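Fri 13 June
By Ningsih Pasaribu

Walk-through checklist, Skarano building, ground floor and stairs

I did this one on my own with a flashlight and a very large coffee, so forgive the comments where they ramble!

Front door closer — OK. It used to slam hard enough to rattle the mailboxes, and now it shuts like a polite person.

Exit sign, lobby — OK. Held the test button down and it stayed lit the whole time.

Exit sign, back stairs — FAIL. Dead on battery. I've asked Relel for a replacement and I'd like it up before anything else on this list.

Extinguishers, 2 checked — one OK, one needs a new tag. The tag outside room 131 has faded so badly I couldn't read the date (I tried it under the window and everything). Gauge is in the green, though.

Stair treads — OK, except the strip on the top landing is lifting at one corner. I pressed it down with my shoe and it popped right back up. Glue, please!

Handrail — OK. I leaned on it with everything I've got.

Room 211 smoke alarm — OK, and LOUD. Sorry to everyone at Wattimena next door.

Window latches, 211 — the left one sticks. Not urgent, but I want it freed up before October, when we start closing them every night.
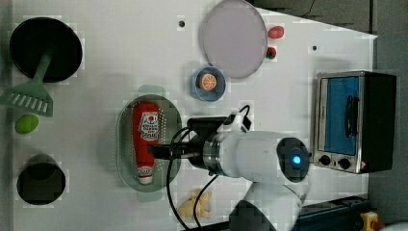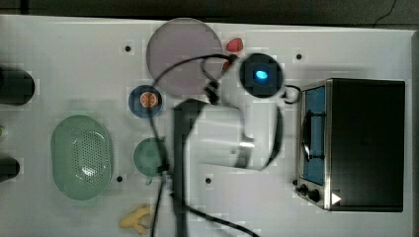
Trip hazards are the part I fuss over most, and I've marked this one "OK with a note." The hall runner lies flat now and the boxes by the Kestitz door are gone — thank you, whoever moved them! My note is about cords in general. A thin black cable on a dark gray floor, like the one in the second picture, is easy to miss when you're walking with your hands full, so please run cords along the wall or tape them down.

Recheck: exit sign, tag, top landing.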